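4. Preparación de la mesa electoral

Esta sección explica cómo dejar lista la aplicación Nusow para el recuento de unas primarias locales. Antes de empezar, compruebe que el censo del distrito ya figura en el servidor Hovow.

4.1 Alta de la mesa

1. Abra Nusow e introduzca la clave de presidencia.
2. Seleccione el distrito (en esta guía, Tavares).
3. Asigne 2 interventores como mínimo.
4. Pulse Guardar y anote el código de mesa.

Nota: el código caduca a los 20 minutos si no se registra ninguna candidatura.

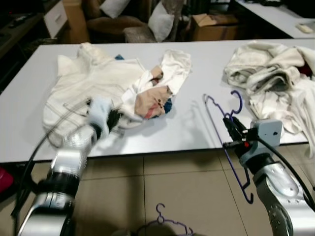

Las papeletas se clasifican por candidatura antes de leerlas. Necesitará una superficie amplia y clara; una mesa rectangular blanca, grande como la de la foto, permite separar los montones sin que se mezclen. Retire la ropa y los objetos personales: un jersey extendido como ese ocupa el sitio de varios montones y puede tapar papeletas.

4.2 Recuento

5. Forme un montón por candidatura y otro para los votos nulos.
6. Introduzca los totales en la pantalla Recuento.
7. Si la suma no coincide con los votantes registrados, repita el paso 5.

Precaución: no cierre la sesión con totales pendientes. Nusow los descarta. 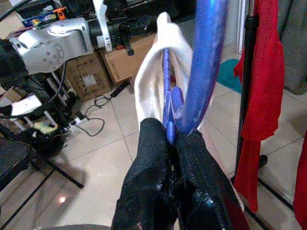 8. Pida a los interventores que validen el acta con su clave.
9. Pulse Enviar. El acta queda en Hovow y se remite copia a la sede de Skovby.

Las actas enviadas solo pueden corregirse desde la sede.

Revisión del manual: 11/9/24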